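Jular Support Desk
Ticket 614
Product: Tuncer gripper kit, two-finger, with wrist camera (evaluation unit)
Site: Nernside bench, Kornthorpe
Opened by: Kaan Tekin
Opened: October 16, 2024
Priority: normal
Status: waiting on vendor

Summary
Wrist camera preview goes soft close to flat printed items. The fixed camera is fine. We need to know if this is a setting or a limit of the unit before we decide on buying the kit.

Setup
Kit firmware as shipped in September. Both cameras on the same hub. Bench covered with the grey grid cloth, white wall behind. Test item is a closed AgileX Robotics brochure laid flat, cover up. Wrist exposure left on auto, focus fixed.

Steps to reproduce
1. Start both streams from the kit's viewer.
2. Place the brochure on the cloth, right of centre in the fixed view.
3. Jog the arm down over the cover at the slowest speed.
4. Save a still from each camera.

Expected: printed labels readable in the wrist view at working height.
Result: labels partly readable, with blur at the fingertip. See stills.
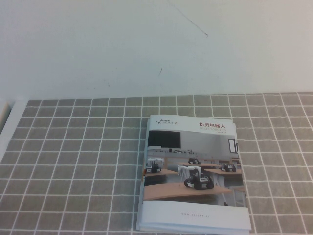
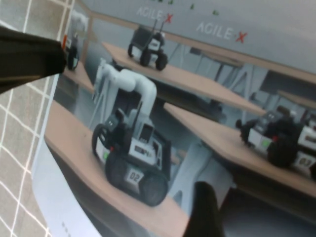
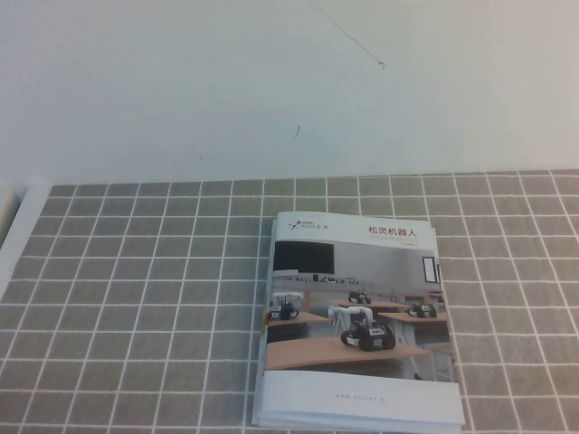 Stills 1 and 3: fixed camera, brochure on the grid cloth. Still 2: wrist camera, blur strongest at the lower finger.

Notes from our side
The "02" label on the printed robot reads well enough. "03" is slightly blurred and partly covered, so I would not use it to judge focus. The lower fingertip is blurred, and I'd expect some of that at such short range. My concern is that the whole wrist still is a little soft, including parts well away from the fingers.

In the fixed view the big lettering on the cover is clear and the smallest line under the title is not. That is acceptable for an overview camera and is not part of this ticket.

Tried so far
- Cleaned the wrist lens. No change.
- Swapped the USB cable for a shorter one. No change.
- Raised the settle delay before capture from 300 ms to 1000 ms. Slightly better by eye, but I have no measurement to back that up.
- Set wrist gain to 32 by hand. Image darker, same softness.
- Restarted the viewer between runs. No change.

Questions for Jular
a. What is the near focus distance of the wrist lens? The data sheet gives field of view only.
b. Can the lens be refocused on site without voiding the evaluation terms?
c. Is there a capture mode that waits for the arm to report stopped? The delay works as a stopgap but adds up over a long run.

Update, Jular support
Received. Please send the viewer log and confirm whether the lens lock ring has been moved. Question b passed to hardware.

Update, K. Tekin
Log attached. Lock ring not touched - the paint mark still lines up. Leaving the delay at 1000 ms until we hear back on a and c.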